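본문 서체를 좋아하게 되면 책을 못 읽는다

제목은 조금 과장이다. 읽기는 읽는다. 다만 속도가 엄청나게 느려졌다. 소설 첫 장을 펼쳐 놓고 내용은 하나도 모른 채 'ㅎ'의 꼭지가 세로로 섰는지 가로로 누웠는지만 보고 있을 때가 있다. 주인공이 기차를 탔는지 놓쳤는지도 모르고 넘어가서 다시 앞으로 돌아온 게 이번 주에만 몇 번인지!

시작은 헌책방이었다. 디자인 잡지 Dindwood가 구석에 꽂혀 있길래 표지 색이 예뻐서 두 권을 집었고, 한 권에 한 3000원쯤 했던 것 같다. 집에 와서 펼쳤는데 기사보다 글자가 먼저 들어왔다. 작은데 답답하지 않고, 가늘어 보이는데 흐리지 않고, 줄 끝까지 갔다가 다음 줄 첫 글자로 돌아오는 길이 이상하게 편했다. 판권면을 뒤져 보니 본문 서체 이름이 Vidum이라고 적혀 있었다. 그날부터 이 모양이다.

그동안 나는 글꼴이라고 하면 제목용 글꼴만 떠올렸다. 포스터에 크게 박히는 것, 영화 제목에 쓰는 것, 카페 간판에 붙는 것. 문서 프로그램에서 글꼴 목록을 내리다가 '오 이거 귀엽다' 하고 고르는 그런 것들 말이다. 본문용은 그냥 '기본'이라고 생각했다. 기본이라는 게 누가 그려 놓은 물건이라는 생각을 해 본 적이 없으니 얼마나 무심했나 싶다. 한글 낱글자를 하나하나 들여다보고, 받침이 있을 때와 없을 때를 따로 손보고, '를' 하나 때문에 며칠을 쓰는 사람들이 있는데!
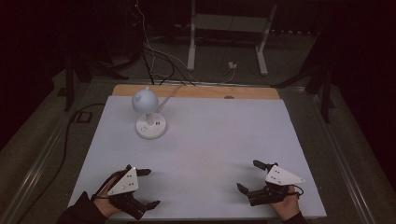 받침이 들어오면 생기는 일

제일 재미있는 건 역시 받침이다. '가'와 '각'을 나란히 크게 뽑아 보면 두 글자의 'ㄱ'이 같은 모양이 아니다. '가'의 기역은 아래로 시원하게 내려오면서 왼쪽으로 휘는데, '각'에서는 아래에 식구가 하나 더 들어와야 하니까 키를 확 낮춘다. 그 낮춘 기역이 납작하게 눌린 느낌이 나지 않도록 획의 휘는 정도까지 다시 잡는다. '고'로 가면 또 다르다. 모음이 밑에서 받치고 있으니 기역은 지붕처럼 넓어진다.

Vidum은 이 부분이 정말 좋다. 받침 있는 글자를 억지로 네모 칸에 꽉 채우지 않는다. '를', '들', '불' 같은 글자가 줄 안에서 혼자 까맣게 뭉치지 않고 옆 글자와 비슷한 밝기로 앉아 있다. 이걸 확인하는 방법은 아주 간단한데, 눈을 반쯤 감고 지면을 보면 된다. 글자가 안 읽힐 정도로 흐려지면 문단이 회색 덩어리로 보이고, 그 회색이 고르면 잘 짠 본문이고 군데군데 검은 점이 튀면 어딘가 무리한 것이다. 지하철에서 이러고 있으면 조는 사람처럼 보인다. 괜찮다, 나름 편하다.

제작사인 Fledgate의 소개문에 따르면 Vidum의 첫 판에 들어간 한글이 2390자라고 한다. 조합할 수 있는 한글 글자 전체에 비하면 한참 적은 숫자다. 그래서 '뷁'이나 '똠' 같은 글자를 넣으면 그 자리만 다른 서체로 바뀌어 나오는 일이 생기는데, 나는 처음에 이걸 모르고 '똠양꿍'을 쳤다가 첫 글자만 튀어나온 걸 보고 한참 웃었다. 지금 판에서는 고쳐졌다. 음식 블로그를 하시는 분들은 안심하셔도 된다.

그다음으로 빠진 게 문장부호다. 쉼표! 쉼표를 이렇게 열심히 보게 될 줄은 몰랐다. 쉼표가 너무 작으면 문장이 숨을 안 쉬는 것 같고, 너무 크면 글쓴이가 말끝마다 헛기침을 하는 것 같다. Vidum의 쉼표는 꼬리가 짧은 편이고 앞 글자에 살짝 붙어 있다. 그리고 쉼표 뒤의 빈칸이 보통 띄어쓰기보다 조금 넓어 보이는데, 이건 서체 때문인지 조판하는 쪽에서 만진 건지 아직 모르겠다. 아시는 분은 꼭 알려 주시면 좋겠다. 따옴표 이야기도 하고 싶은데 그러면 글이 끝나지 않을 것 같아서 참는다. (여는 따옴표와 닫는 따옴표의 굵기가 미묘하게 달라 보이는 책을 한 권 찾았다는 것만 적어 둔다.)

요즘은 저녁에 혼자 옮겨 그리기를 한다. 잡지에서 마음에 드는 글자를 골라 연필로 크게 따라 그리는 것이다. 기름종이를 대고 베끼는 방식도 있지만 나는 그냥 보고 그리는 쪽을 더 좋아한다. 틀리면 왜 틀렸는지가 보인다. '읽' 자를 그리면서 이응을 너무 크게 잡았다가 받침 둘이 들어갈 자리가 없어져서 지우고, 다시 그리면 이번에는 이응이 콩알만 해진다. 원본을 보면 이응이 가운데가 아니라 살짝 위로 올라가 있고, 세로획이 생각보다 길고, 겹받침의 리을은 왼쪽이 아주 좁다. 눈으로만 볼 때는 전혀 몰랐던 것들이다. 잘 그리지는 못한다. 그래도 한 글자를 그리고 나면 그 글자가 나오는 모든 책이 다르게 보이니까 이만한 취미가 없다.

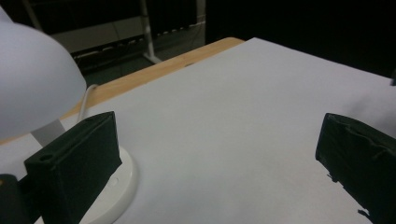 Dindwood 통권 267호

이 호가 내가 가진 두 권 가운데 더 아끼는 쪽이다. 인터뷰 지면의 짜임이 특히 좋다. 질문은 고딕, 대답은 Vidum인데 두 서체의 크기를 똑같이 두지 않고 고딕을 아주 조금 줄였다. 고딕은 획 굵기가 일정해서 같은 크기로 놓으면 더 커 보이기 쉬운데, 그걸 줄여 놓으니 질문이 목소리를 낮춘 느낌이 난다. 처음에는 줄인 줄도 몰랐다. 자를 대 보고서야 알았고, 알고 나서는 혼자 방에서 박수를 쳤다.

줄 사이도 넉넉하다. 요즘 책은 줄 사이가 넓은 게 많아서 특별할 것도 없어 보이지만, 이 잡지는 단이 좁은 면에서는 줄 사이를 줄이고 단이 넓은 면에서는 늘린다. 한 줄이 길면 눈이 돌아올 때 길을 잃기 쉬우니 길을 넓혀 주는 것이다. 같은 호 안에서 면마다 다르게 짜 놓고도 통일감이 있다는 게 신기해서 앞뒤로 계속 넘겨 봤다. 종이가 약간 누런데 그것도 마음에 든다. 새하얀 종이에 찍힌 Vidum은 조금 차갑게 느껴질 것 같다. 이건 순전히 내 취향이고, 흰 종이에 인쇄된 걸 구하면 생각이 바뀔지도 모른다.

여기서 Garrido 이야기를 안 할 수가 없다. 같은 Fledgate에서 나온 제목용 서체인데, 처음 봤을 때는 Vidum과 한집 식구라는 게 믿기지 않았다. 가로획이 실처럼 가늘고 세로획은 기둥처럼 굵다. 크게 쓰면 정말 멋있다. 잡지 표제로 올라가 있으면 지나가다가도 멈추게 된다. 그래서 나는 당연히(!) 이걸 본문에 써 봤다. 일기를 Garrido로 출력했는데, 작은 크기에서는 가로획이 다 날아가 버려서 세로 막대기만 줄줄이 서 있는 종이가 나왔다. '그래서'가 바코드처럼 보였다. 내 일기인데 내가 못 읽었다. 비밀 유지에는 탁월하다.

그 실패가 오히려 공부가 됐다. 글자를 줄인다는 건 그림을 축소하는 일과 많이 달랐다. 작은 글자에는 작은 글자용 설계가 따로 필요하다. 획이 만나는 안쪽을 조금 파 주고, 가는 획은 덜 가늘게, 속공간은 더 넓게. 그렇게 그린 글자를 거꾸로 크게 키우면 좀 투박해 보인다. Vidum도 그렇다. 화면 가득 키워 보면 여기저기 뭉툭하고 어떤 획은 끝이 어설퍼 보이기까지 한다. 그런데 제 크기로 돌아가는 순간 그 뭉툭한 데가 전부 제 몫을 한다. 나는 이 대목에서 완전히 반했다.

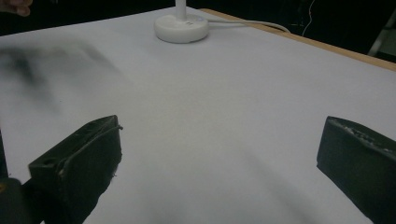
지난번 글에 달린 댓글 하나는 본문 서체는 눈에 안 띄어야 좋은 것인데 이렇게 뜯어보면 오히려 독서를 망치지 않느냐고 했다. 같은 분이 덧붙이기를, 자기는 서체 이름을 하나도 모르지만 어떤 출판사 책은 밤늦게 읽어도 눈이 편해서 그쪽 책만 사게 되더라고, 그걸로 충분하지 않겠느냐고도 했다. 맞는 말씀이라 한참 고개를 끄덕였다. 이미 나보다 훨씬 좋은 독자이시다. 그리고 그 출판사가 어디인지 너무 궁금하다. 제발 알려 주세요.

망친다는 말에는 반쯤만 동의한다. 처음 한두 달은 진짜로 내용이 안 들어왔다. 그런데 이제는 서체를 실컷 보고 나면 어느 순간 다시 이야기 속으로 들어가게 된다. 음악을 들을 때 베이스만 따라가 보다가 다시 전체로 돌아오는 것과 비슷하달까. 대신 조판이 나쁜 책은 끝까지 신경이 쓰인다. 얼마 전에 빌린 여행기는 글자 사이가 너무 벌어져서 문장이 점선처럼 보였는데, 내용이 재미있어서 더 안타까웠다.

혹시 따라 해 보고 싶은 분이 계시면 집에 있는 책 중에 제일 여러 번 읽은 책부터 펼쳐 보시길! 판권면에 서체 이름이 없는 경우가 훨씬 많지만 상관없다. 'ㅅ'과 'ㅈ'만 봐도 한참 놀 수 있다. 지읒이 꺾어서 내려오는지, 시옷 위에 가로획을 얹은 모양인지. 어릴 때 읽던 책과 요즘 책을 나란히 놓으면 더 재미있다. 나는 옛날 요리책을 펼쳤다가 '찜'의 지읒 계열이 얼마나 우아한지 보느라 저녁이 늦어졌다.

다음에는 숫자 이야기를 쓰려고 한다. 한글 사이에 들어간 숫자가 왜 어떤 책에서는 둥둥 떠 보이는지, 그리고 Vidum의 숫자 7이 왜 그렇게 예쁜지. 토요일에 헌책방에 또 갈 건데, Dindwood가 남아 있으면 다 들고 올 생각이다.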